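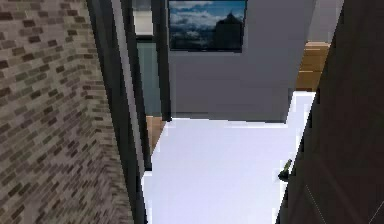

3. Study homes and methods

3.1 Setting

Work was done in Clultmont, in two groups of row houses put up by the same builder a few decades apart. The older group is on the low side of town, near the canal. The newer one is up the hill and has better drainage. All of the houses have solid or nearly solid outside walls and a hall that runs from the front door to the back room. We picked the town for the halls, mostly. A long narrow hall with doors off it is a hard case for moving air, and it is where people complain of stale smells.

Homes were found through a letter drop. The letter went to 2081 addresses and 526 households sent the card back. From those we took the ones that met the rules below, until we had 400. Not a random sample, and we do not treat it as one. People who worry about damp are more likely to answer a letter about damp.

Rules for entry: lived in for at least one full winter by the same household; no building work planned; no whole-house fan system. Homes with a wood stove were let in but flagged. Renters needed a signed note from the owner, and this slowed things down a good deal in the older group.

3.2 Door gaps

The main thing we wanted was the gap under each inside door, taken with the door shut. Earlier papers mostly rely on the plans for this, or on a single number for the whole house. Plans are no use here. Doors get rehung, floors get redone, someone lays a thick carpet and then planes the door to clear it, then the carpet goes and the gap stays. In the pilot we found doors in the same hall that did not agree with each other at all.

Gap was measured with a stepped wedge slid under the door from the hall side until it touched. Three readings per door: hinge side, middle, latch side. The mean of the three is used everywhere in this paper unless we say so. Where the floor changed level at the threshold we measured to the higher side. Sliding doors and curtains were noted but left out of the gap analysis.

Door frames were also checked for seals. Seals were scored present, partly present or absent. "Partly present" turned out to cover a lot, from one missing strip to a seal painted over so many times that it no longer did anything. We would split this class if we did it again.

3.3 Humidity and temperature

Each home got 5 loggers: hall, kitchen, bathroom, main bedroom, and the room with the outside wall facing most nearly north. Loggers were the small battery type sold by Rollov, set to record every ten minutes. They were placed at chest height on an inside wall, away from radiators and out of direct sun as far as the room allowed. Some households moved them. We asked people to write down when this happened and a fair number did.

Before going out, loggers were run side by side in a closed box over a salt solution, and again when they came back. Any unit that had drifted by more than the maker's stated limit was dropped with all of its data. No attempt was made to correct for drift. Readings from the first two days in each home were thrown away, as the visit itself (doors open, several people in the hall, kettle on) upsets things.

Outside air was taken from one weather post on the hill. This is a weak point for the canal homes. Air down there is wetter on still mornings, and a single post can't show that. We come back to this in Section 5.

3.4 Walls

Wall moisture was read with a pin meter at three heights on each outside wall that could be reached. Pin meters are made for wood, and readings in brick or plaster are only good for comparing one spot with another on the same kind of surface. We use them that way only. No reading is given as a percent water content.

Bare brick inside the house was treated as its own class. In the newer group bare brick shows up as a style choice, in the older one it is mostly where plaster came off and was never put back. The two should not behave the same — the joints in the older homes are lime and a lot softer — so they were kept apart in all of the tables. Painted brick went in with plaster. That was a judgment call and we are not fully happy with it. Taking painted brick out altogether changed none of the main results.

Floor type was noted by room. Hard floors, carpet, mixed. We did not test floors for moisture.

3.5 Household survey

One adult in each home filled in a short survey on paper. It asked how many people slept there, how laundry was dried, how often windows were opened in cold weather, and which inside doors were normally kept shut at night. The last question matters most for this paper. A big gap under a door that is always open tells you nothing.

Answers on doors were checked in a small subset using magnetic switches from Ultow, left in place for two weeks. Agreement was good for bedrooms and poor for kitchens. People say the kitchen door is shut when they cook. For much of the time it isn't. Kitchen doors were therefore left out of the main model and are reported on their own in Table 4.

Survey answers on window opening were not checked. Treat these with care.

3.6 Analysis

For each logger we worked out vapor excess, meaning the water vapor in the room air minus that outside, averaged over each night. Nights were used because doors and people stay put. Relative humidity on its own was not used as an outcome, as it moves with the heating and the heating moves with the fuel bill.

Night vapor excess in the bedroom was modeled on door gap, number of sleepers, seal score, floor type, wall class and group (canal or hill). Home was entered as a random effect. Gap was entered first as a straight line and then as a bent line with one break. The break point was picked by fit and not set beforehand, so p values for the bent model are too small and should be read as a guide only.

Missing nights were left missing. Most were due to dead batteries, a few to loggers that ended up in a drawer. Homes with fewer than three weeks of usable nights stayed in the survey tables but not in the model.

All fitting was done in Hyun, using the default settings apart from the number of steps, which we raised after two of the early runs failed to settle. The scripts were frozen on 22 Sep 2023 and nothing in the main model was changed after that. The tests by wall class were added later at a reviewers' request and are marked as such.

3.7 Repeat visits

A small number of homes were seen a second time in August, when the heating was off, to check that gaps did not shift much with the season. They did shift. Wood doors swell, and a few that had cleared the floor in winter were now rubbing on it. The change was small next to the spread between homes, so winter gaps are used thoughout. Readers working in wetter places may want to measure twice.

Figure 2 gives the spread of gaps by room and group.

Figure 2. Mean gap under inside doors by room, heating season only. Open bars, canal group; filled bars, hill group. Whiskers show the middle half of the homes. Bathrooms with a vent cut into the door are left out.

Bathroom gaps were the widest in both groups, and bedrooms the narrowest. The hill group was more even than the canal group in every room. We put this down to fewer changes of floor since the houses were built, though owners' memories of what was done and when were patchy, and for rented homes we often had nothing to go on.

3.8 Consent and data

Households gave written consent and could drop out at any point without giving a reason. Each one got a one-page sheet of its own results at the end, with the wall readings marked on a hand-drawn plan. Where readings near the floor were very high, we told the household directly and, with their say-so, the owner. Addresses are not held with the data. The logger files, gap readings and wall readings can be had on request, survey answers only in grouped form.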